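Flirkora Rehearsal, reviewed: six months of teaching a kitchen robot to tidy up
By Siu-fong Chou, December 2, 2025 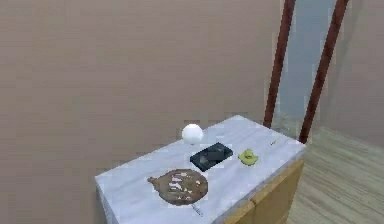
A practice counter in the simulator, with the board, phone and ball waiting to be sorted.

I manage the prep kitchen at Udwood, which sends out 500 lunches on a busy day and then has to find its worktops again. In April the owners bought a clearing robot from Liao and, to go with it, a subscription to Flirkora Rehearsal, the software in which you set up jobs on a pretend counter before letting the machine loose on a real one. The robot has had plenty of attention. I want to review the software, as it's the part my staff spend their time with.

Setting up is easy enough. You choose a room, choose some objects, drop them on the worktop and write an instruction such as "move the phone to the shelf". Then you press Run and go and do something useful. A batch of 300 attempts took 43 minutes on our office computer, which made a noise like a hand dryer throughout.

The rooms are nicer than ours. The one I use most has a white marble top, a honey-coloured wooden cabinet and a plank floor, and I've grown quite jealous of it. Udwood has steel benches and a drain. You can change the surfaces, but the steel option costs extra, so our robot has been brought up in better surroundings than it will ever work in.

The objects are a mixed lot. The round chopping board is very good, right down to the pink and white flecks scattered over it, and the phone has a convincing shine. Then there's a lumpy yellow-green thing that I took for a sponge and my deputy took for a toy. We settled on sponge. The robot will do as it's told either way, but the person writing the instruction has to call it something, and we lost most of a tea break to that. Small scraps are hard to make out against the marble as well. I'd like a zoom that didn't lurch.

Now for what it has done to the job. The brochure promised to "free your team from clearing down". What we have is one porter fewer on the late clear-down and one porter upstairs in a chair, writing instructions and marking attempts as pass or fail. She likes the chair. She does not much like being asked to judge three hundred goes at picking up a ball, and by the end of a batch her standards have slipped to "near enough". I've started splitting the marking between 2 people, and the results are more believable for it.

The pay question arrived before the training did. If a porter is teaching a machine, is she still on a porter's rate? The owners thought yes. I thought no, and so did she, rather more loudly. She now gets a supervisor's rate for the hours upstairs, and anyone buying this should put that in the budget from the start, next to the licence.

It has also made us tidier, to my annoyance. Once you've had to write down where everything goes, you notice how many things in your own kitchen go nowhere. We have a shelf for phones now. People use it, mostly.

Support comes from the Wullcombe office and is polite and slow. My question about saving a half-marked batch was answered after nine days with a link to the page I'd been reading when I asked it.

Good: quick to learn, decent batch speed, nothing gets broken while you're practising.
Less good: marking is dull work, steel worktops cost extra, small items are hard to see, no saving halfway.

Three stars out of five. I've renewed for another year, and I've asked for a second chair.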